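Hetby Soap Flakes, 900 g bag
4 min read

I've been selling laundry stuff long enough to have a cupboard full of half-used samples, and these flakes are the ones I keep taking home. They're plain soap, dried and shaved thin, with a little washing soda mixed in. No perfume, no blue speckles, no little plastic scoop that gets lost in the bag. They smell faintly of, well, soap!

The bag is heavy brown paper with a fold-over top. Mine lives on a shelf with a clothespin on it. If your laundry room is damp, tip the flakes into a jar with a lid, because they do clump once they've been breathing steam for a month. Clumped flakes still work fine, you just have to bash them up a bit first (I use the end of a rolling pin).

How I use them

For a normal load I dissolve three tablespoons in a mug of hot water, stir until it looks like thin pudding, and pour it straight into the drum before the clothes go in. Please don't skip the hot water. I know it's an extra step and I know you're busy, but dry flakes in a cold wash leave little white crumbs in the seams of dark T-shirts and then you write to me about it. Wool gets half that amount and lukewarm water, and I do it by hand in the sink. Silk I leave alone. The soda is a bit much for it.

If you've been using liquid detergent for years, your first couple of loads may feel odd – there's hardly any foam on top. That threw me too. Add a bit more if your water is very hard, and go easy if it's soft, or you'll be rinsing until dinner. 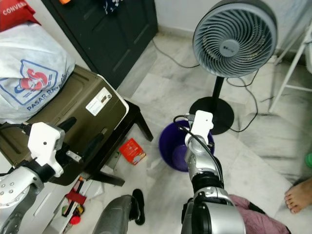 Soaking is where I use up most of my bag. Collars, kitchen towels, socks that have been out in the yard, all of it gets an overnight sit before it goes anywhere near the machine. You don't need a special tub for it. A plastic bucket on a tile floor, like the purple one, is the kind of setup I mean, and tile is forgiving if you slosh when you carry it. Dissolve your flakes first, top up with warm water, push everything under and go to bed. In the morning I wring things out roughly and run a short cycle with no extra soap at all.

Grease needs a different approach. For a buttery cuff or a salad dressing splat, wet the spot, rub in a pinch of dry flakes with your thumb until it goes pasty, and leave it for as long as it takes to drink a coffee. Tomato I've had mixed luck with. Ballpoint, no luck whatsoever, so don't buy a bag for that.

Bedding and prints

Pillowcases are a bigger job than people expect, what with all the face cream and hair oil and whatnot. I wash mine inside out, warm, with the full three tablespoons, and give them a second rinse. Anything with a printed pattern I turn inside out too and dry in the shade, and I keep the iron off the front of it.

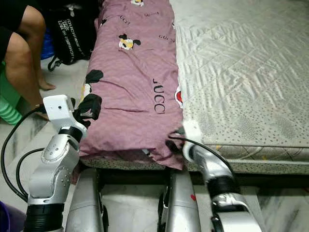
Zsófia Jakab wrote in to say she'd tried the flakes on her cotton pillowcases and they came out stiff the first time, and could she use vinegar in the rinse? Yes, a small splash in the softener drawer, and only there. Don't mix it in with the soap or you'll get a greasy sort of curd and no cleaning. She wrote again in November to tell me the stiffness had gone, although she'd also switched to a longer rinse, so I can't swear which one did it.

Brahim Zerouali asked the opposite question, whether the flakes could go in a front loader at all. Mine is a front loader, an old Gramov with a door that sticks, and it's been fine as long as everything's dissolved first. I run it empty and hot now and then to clear out the pipes.

Blankets are slower going. A thick one drinks up water and holds on to soap, so I cut the dose to two tablespoons and give it the drum to itself.
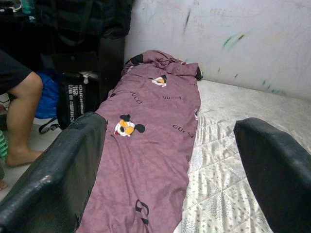
I also stop the machine halfway and pull the blanket apart a bit by hand, so the middle gets its share, and then let it finish with two rinses. Drying takes most of a day indoors. Over two chair backs is better than a single line, and flip it when you remember.

Price and sending

A bag is $16, and postage is worked out at checkout. We pack on weekday mornings in Plollstead. We sent out 1,267 bags last year, which for a shop with one packing table felt like plenty! If yours arrives with a split corner, send me a photo and I'll put another in the mail.

The next size up is out of stock until the new paper sacks come in. I'll put it back on the page once they're here.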